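Mirkerard Travel Notes Corpus
Data card and README

Contents
The corpus holds 3,207 entries taken from travel diaries, trip reports and day-by-day itineraries. All of them are in English or have been translated into English by their authors. Each entry covers one day, or part of one day, in one place. Entries were selected and cleaned by Darragh Phelan and Uriel Ponce. The current release is dated July 28, 2022 and replaces the February release, which had broken place links in the rail section.

Source material
Writers sent in their own text through the Zudex upload form. Nothing was scraped. Each writer agreed to redistribution for research and teaching. Names of fellow travelers were replaced with a role (sister, guide, driver) unless the writer asked for them to be kept. Hotel names were kept. Room numbers and booking codes were removed.

File layout
entries.csv holds one row per entry.
places.csv holds one row per place, with country and a short form of the name.
routes.csv links two places and gives the mode of travel.
notes.txt lists known errors by entry number.

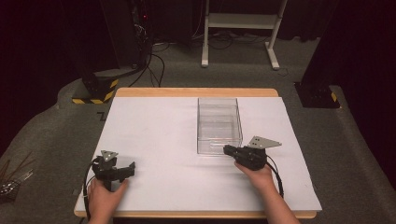 Paper diaries made up a small part of the intake and were handled apart from the typed entries. Loose items such as tickets, maps and receipts were kept with the diary they came in. Pages were typed out by hand, with the writer's spelling left alone. Sketches were not copied; the text has [sketch] where one occurred.

Fields in entries.csv
entry_id: integer, never reused.
trip_id: shared by all entries from one trip.
day_number: counted from the day of departure, starting at 1. Overnight trains and flights belong to the day they left.
place_id: key into places.csv. Blank for days spent entirely in transit.
mode: one of walk, bus, rail, boat, car, air, mixed.
tour: yes if the writer was on a guided tour for any part of the day.
text: the entry itself, UTF-8, line breaks kept.
season: taken from the writer's dates. Exact dates are not included.

Place names
Place names follow the writer's usage in the text field and a single standard form in places.csv. Short names cause trouble. Lie, for example, is a place in 11 entries and an ordinary verb or noun everywhere else, so a plain search will return mostly noise. Use place_id instead. Cultevach appears under 4 spellings, all mapped to one record.

Splits
No official train and test split is provided. If you make one, divide by trip_id. Entries from one trip repeat names, meals and complaints about the same hotel, and dividing by entry will leak text between the two sides.

Checks run before release
1. Every place_id in entries.csv was matched against places.csv.
2. Day numbers were checked for gaps. Gaps left by the writer were kept and listed in notes.txt.
3. A sample of 80 entries was read against the original submissions by a second person.
4. Typed diary pages were compared with the paper pages, line by line.

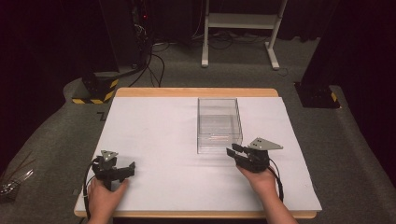
Known limits
City breaks are over-represented. Long rail trips come next. There is very little on winter travel outside the ski areas, and almost nothing written by children.
The tour field is unreliable for day trips, where writers often do not say whether they had a guide.
Prices in the text are in whatever currency the writer used and have not been converted.

Terms
Free for research and classroom use. Do not republish whole trips as travel guides. Writers may withdraw their entries; withdrawn rows are dropped at the next release and their numbers stay empty.

Contact
Send corrections to Uriel Ponce with the entry_id in the subject line. Questions on consent go to Darragh Phelan.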